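Ticket 424: Booking page keeps logging people out
Opened by: Ha-neul Han
Product: Cliron bookings (Willance site)
Status: Waiting on support

Hi team, me again, sorry! Since the June update our booking page boots people out as soon as they pick a time slot. They land back on the sign-in screen, their slot is gone, and then they ring me, which is lovely but not really the point of having a website.

I've had a good poke at it this morning before writing in, so I'll put down everything I tried and hopefully save you asking.

1. Cleared the cache and cookies

Did this on the front desk computer first, then on my own laptop. The desk one behaved for one booking (I got very excited) and then went straight back to its old tricks. The laptop never worked at all.

2. Tried a different account

I borrowed So-yul's login, with her sitting next to me, and got the same thing. She's a plain staff user and I'm an admin, so I reckon we can rule out permissions. While I was in there I changed her profile picture too, and that saved with no trouble, so the account pages seem fine. It's only the calendar that's cranky.
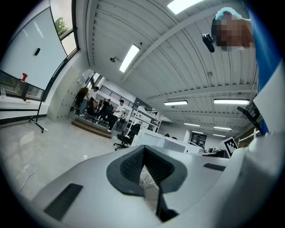

3. Checked the session settings

Under Settings > Security the timeout was set to 2 minutes. I'm sure I never touched that! I changed it to 700, hit save and got the green tick, but when I reloaded the page it was back to 2. I tried it in another browser and it did exactly the same.

4. Turned off the add-ons

We only run the Plerkura reminder add-on. Switched it off, logged out, logged back in, no change. It's on again now because people really do forget their appointments without it.

Reply from Mizanur Pramanik, 10:40 am
Thanks Ha-neul, very handy list. The timeout going back to 2 is the bit I'm interested in. Could you try saving it with the calendar closed in every other tab, and tell me what colour the banner is afterwards?

Reply from Ha-neul Han, 11:15 am
Closed the lot and saved again. Grey banner this time, "Changes queued", and I've never seen that one before. It's still showing 700 after a reload, so fingers crossed, but I haven't tried a booking yet as the phone's going mad. I'll run a test one after lunch and post what happens.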